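Gerkeck Mending Room -- progress report for May
To: Britta Teuber, Gastance small grants

Hi Britta,

Things have moved along nicely since my last note! The cutting and folding area is finally set up the way we drew it in the application, and Innes Lindsay has been running the evening sessions there from 6:30. We had 16 people sign up, which is as many as I dared hope for, and most of them keep coming back (a couple have started bringing their own mending, too).

The big job this month was going through the donated cloth. Everything gets opened out, looked over on both sides, and sorted by what it could become -- patches, bags, linings, or rags if it's really past it. It's slow work, and I underestimated it in the schedule, so the bag pattern is running two weeks behind. Chie Takagi has a draft ready and wants to try it on a plain fabric before we cut into anything with a print.
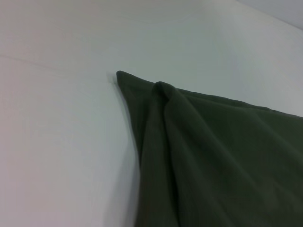

Dark olive-green cloth on the white work surface.

I'm very fond of that green, and so is Chie. Plain colors are so much easier for beginners, who otherwise spend half the session worrying about matching stripes!

On money: of the $2,000 you gave us, the shears, thread and pressing mats are paid for. The Preda machine service came in $100 over the quote, and I'd like to cover that from the printing line if you're okay with it. Heriberto Palacios has all the receipts and can send copies whenever you want them.

Still to do before the next report: finish the sorting, test the bag pattern, and get the shelves labeled. I also need an answer from you about the storage cupboard, as the Gudard people want to know by the end of the month whether we're keeping it.

Thanks so much, and do drop in if you're nearby!

Costel Matei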